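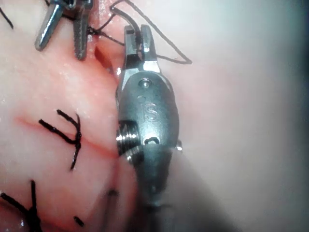
Black thread, metal jaws, very close up.

1/ I've been teaching myself to sew my own clothes since March and I have OPINIONS now, so here's a thread. Grab a coffee, it's long (sorry!).

2/ My first project was a skirt from the Drultent beginner pattern. It said "one afternoon." It took me three weekends and I sewed the waistband on inside out, twice. I still wear it to the grocery store and I love it like a child.

3/ Hand stitching is so much nicer than I expected. I always thought of it as the punishment you get when the machine jams, but a hem by hand with the radio on is the calmest part of my whole week.

4/ Thread matters!! I bought the bargain box, 100 spools, every color you can think of, and it snaps if you look at it funny. Then I got one good spool from Bermúdez (the little shop behind the bus station) and wow, okay, I get it now.
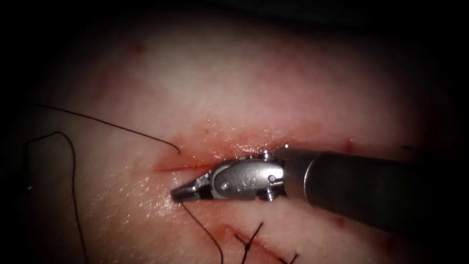

5/ Same goes for needles, by the way. I used one needle for four months straight. My aunt saw it and took it away from me. Change your needle, people, they cost pennies.

6/ Fabric shopping is where the money goes. I walked into Sokanley for a zipper and walked out with a zipper and 30 yards of green linen. It was on sale? I don't have a plan for it. Curtains, maybe. Curtains and a dress and then I vanish when I stand by the window.

7/ If you want to learn buttonholes, Edith Usuga's evening class is so good. She made us do a whole strip of them on scrap before we could go near a real shirt, and I grumbled the entire time, and my shirt has seven perfect buttonholes. Well, six.

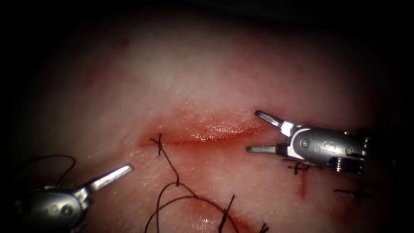 8/ THINGS I'D BUY AGAIN
Glass head pins. A magnetic dish to throw them in. The big shears from Brarnach that I hide from my roommate so they never touch paper. A seam ripper, and then a second seam ripper for when the first one is under the couch.

9/ Next up is a winter coat, with a lining and everything. I've cut out one sleeve so far. Send me your lining tips, I'm scared!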